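Foro Mesa y Dados > Rincón del aficionado > Almacenaje y transporte

Tema: ¿Cómo guardáis los juegos cuando ya no caben en su caja?

esti_montes
Hola a todos, soy Estíbaliz, llevo tiempo leyendo y casi nada escribiendo. Os cuento mi drama: me regalaron Zelterholm con las dos expansiones y no hay manera humana de cerrar la caja. La tapa se queda levantada dos dedos y mi pareja ya ha amenazado con ponerle encima el diccionario. He pensado en tirar el inserto original y pasarlo todo a bolsitas, pero me da una pena tremenda – es de esos con los huecos moldeados, monísimo, que no sirve para nada en cuanto enfundas las cartas. ¿Qué hacéis vosotros? ¿Tiráis el inserto? ¿Lo guardáis en el trastero por si algún día vendéis?

kyrylo_h
Fuera el inserto, sin mirar atrás. Yo los guardaba todos "por si vendo" y tenía un armario lleno de plástico. He vendido 3 juegos en mi vida y ningún comprador me preguntó por él.

BatistaBenedito
Pues yo sí pregunto, Kyrylo. Si compro de segunda mano quiero el juego completo, y para mí el inserto es parte del juego igual que el reglamento. Otra cosa es que luego lo use, que tampoco lo uso, jaja. Pero lo quiero.

kyrylo_h
Entonces pagas por plástico que no usas. Te vendo el mío, baratito.

BatistaBenedito
Mándame precio.

arvo.ahonen
Estíbaliz, antes de tirar nada prueba a poner las cartas de canto y los tableros de jugador arriba del todo, boca abajo. Con Irncombe me pasó lo mismo y gané lo justo para que cerrase. Eso sí, la caja va siempre en horizontal, que en vertical se te mezcla todo y luego montar la partida es un suplicio. Y si no, compra una caja de ferretería y a correr. Ya sé que queda feo en la estantería, pero es que a la estantería no le hablo.

esti_montes
Lo de las cartas de canto no se me había ocurrido, esta noche lo intento. Lo de la caja de ferretería me duele un poquito en el alma, con lo bonita que es la portada... De momento lo saco todo a la mesa cuando jugamos y cada uno pesca lo suyo.

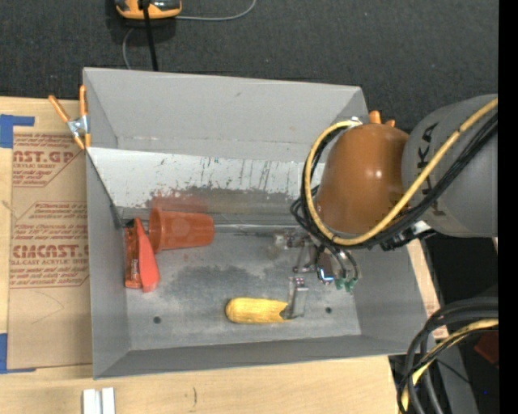 Última edición por esti_montes el 17 de diciembre de 2023. Motivo: erratas

wahyudi_yeoh
Yo soy muy de cubeta también, una gris abierta de toda la vida. Cuanto más grande mejor, y con los bordes abiertos hacia fuera, que metes la mano sin pelearte con la pared. En mi grupo la llamamos "la piscina". Lo que sí hago es forrar el fondo con un trozo de fieltro, porque las fichas de cartón contra un fondo duro acaban con las esquinas peladas y a mí eso me pone malo.

BatistaBenedito
¿Todo volcado junto? ¿Cartas también? Me está dando algo.

wahyudi_yeoh
¡Las cartas no, hombre! Las cartas en su mazo, enfundadas y con gomita ancha.

arvo.ahonen
Goma NO. Por favor. La goma marca los cantos aunque sea ancha, y en verano se queda pegada a la funda. Usa una tira de papel, o esas bandas de tela que venden para el pelo. A mí una goma me dejó un surco precioso en el mazo de eventos de Brouwer y desde entonces todo el mundo sabe cuál es la carta de la inundación.

kyrylo_h
Lo de la inundación es una mejora del juego, porque así se ve venir.

wahyudi_yeoh
Yo llevo años con gomas y nada. Igual depende de la marca de las fundas, no sé. Las mías son de las gorditas, las de 1000 unidades que pedimos a medias entre 6 amigos. Todavía nos quedan.

arvo.ahonen
Pues habrás tenido suerte. Yo no se lo recomendaría a una chica que acaba de estrenar Zelterholm.

esti_montes
Tranquilos, que no haya sangre, usaré bandas de tela que tengo un cajón lleno. Actualizo: he puesto las cartas de canto, los tableros arriba boca abajo y... ¡casi! Sobresale un pelín la torre de la segunda expansión. Si desmonto la torre cierra del todo, pero las pestañas ya están un poco flojas y me da miedo andar quitándola y poniéndola cada sábado. ¿La pego? ¿La dejo montada y que viva fuera de la caja?

BatistaBenedito
Ni se te ocurra pegarla. Un poquito de cinta de papel en las pestañas por la parte de dentro, que así agarran más y no se ve nada.

kyrylo_h
Pégala y ponla de adorno en el salón. Yo tengo la de Dama encima de la tele y queda estupenda – mi madre cree que es un souvenir.

wahyudi_yeoh
A favor de la cinta. Pero de la de pintor, la otra levanta el dibujo al quitarla.

esti_montes
Cinta de pintor, entonces. Y el inserto se va al trastero de momento, que conste que la culpa es de Benedito. Por cierto, ¿alguien sabe si la reimpresión de febrero trae caja más grande? Que como sea así me da un parraque.

arvo.ahonen
En la tienda me dijeron que misma caja y mismo inserto, solo corrigen las cartas con erratas. Pero en esa tienda también me dijeron que Irncombe se jugaba en una hora, así que tú verás.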